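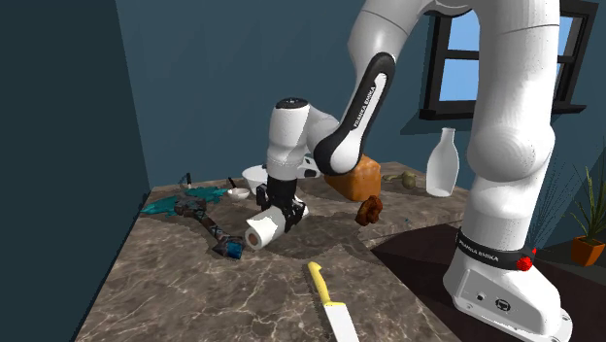
Fado countertop grasps, README

Hi! This is the sim half of my gripper comparison. I wanted to know how much the hand matters if you keep the arm and the controller the same, so everything in here is a Franka arm over a cluttered kitchen counter, and the only thing that changes between runs is what's bolted to the wrist (well, "bolted", it's a config line).

What you get

1517 grasp attempts, each with joint positions, gripper width, commanded vs. reached pose, and one rendered view. Objects are ordinary stuff: a paper towel roll, a hammer, a loaf of bread, a milk bottle, a bowl and so on. The counter is marble and the texture gets swapped now and then. I didn't keep a good record of when, sorry.

The hands

stock: the two-finger hand with its normal fingertips. This is my baseline and has the most runs.
ullico: same hand, longer Ullico fingertips. Good at reaching down between things, bad at anything heavy. The hammer swings like a pendulum.
clalel: the wide soft pads. My favorite for the bread! But they bump the neighbors constantly when the counter is crowded.

The controllers

I tried two. The first is plain position control, which squeezes to a set width and hopes. The second is the Šindelář controller, which closes until it feels enough force and then holds. Physics runs at 1000 Hz for both. If you drop it much below that the paper towel roll starts to jitter in the fingers and your success numbers mean nothing (ask me how I know).

How I scored it

A grasp counts if the object is still in the hand 10 seconds after lift. I know some people use less. I started with a shorter hold and kept passing grasps that were slowly sliding out, so I changed it and reran everything.

Things that bug me

The roll is rigid. A real one squishes, so please don't read too much into the paper towel results, especially for the soft pads.
Same problem with the bread.
Knife runs only have grasps on the handle. I filtered out the blade ones.
About 30 attempts have a missing first frame. They're listed in skipped.txt and the loader ignores them.
Camera pose is fixed per run but not between runs, so read it from the meta file and don't hardcode it like I did.

Running it

python replay.py --hand stock --run 0

Swap the hand name for the others. You need the meshes folder next to the script or it'll complain about paths. Plotting lives in compare.py and it's messy, but it works on my machine and one other.

To do

Add a suction cup
Same objects on the real arm
Rename the columns so "w" isn't both width and weight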